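Rags, Cloths and the Great Microfibre Swindle – a gallery

Home / Galleries / Household / Cleaning cloths

I have been told for years that a clean house begins with the right cloth. The people telling me this were usually selling one. Last June I bought a pack of Moliteck "colour-zoned" cloths, 40 to the box, and a smaller bundle from Skendow that cost more and promised a good deal more besides. This page is what came of it. I've kept the captions short, and where I grumble it's because I paid full price.

On colour coding
The idea is that each colour belongs to one job: one for the bathroom, one for the bench, one for glass. Fine in a hospital. In a house with a single laundry tub, every colour ends up in the same heap by the second week, and you grab whatever is on top. The Moliteck leaflet lists nine zones. I have never lived anywhere with nine zones.

On lint
"Lint-free" is printed on both packets. I wiped down a black stovetop with one from each and would describe neither as free of anything. An old flannelette sheet torn into squares did as well, and it cost me a sheet I was going to throw out anyway.

On washing
The Skendow label claims 321 washes. I'd love to meet whoever did the counting. No fabric softener, no hot dryer, no bleach, nothing else in the load – by the time you've obeyed all of that you are running a private laundry service for dishcloths.

On folding
There's a method, put about by the Plololska home-organising newsletter, where you fold each cloth in 3, stand it on its edge in a drawer and feel calmer. I gave it a month. The drawer looked lovely until somebody needed a cloth, and then it looked like a drawer. A cloth spends its working life crumpled, so I can't see what the ironing-board treatment is meant to achieve.

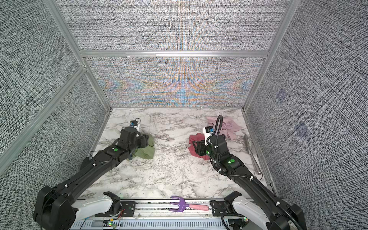

The colours are the other disappointment. Shop lighting flatters everything, and a shade that looked rich on the shelf can turn out drab once it's on your own bench. Olive green hides tea stains well, I'll give it that. Reds I don't trust in a warm wash with anything pale, whatever the packet says about fast dyes, and pale pink shows every mark you ever wiped up. If I were buying again I'd get the dullest colour going and be done with it.

On price
Radonjić, the hardware place near the station, sells plain cotton rags by the bag. No zones, no leaflet, no wash count. I bought 2 bags and they'll probably outlast my interest in the subject.

Older galleries: Sponges and their claims – Tea towels that don't dry – Buckets
Comments are closed on this page.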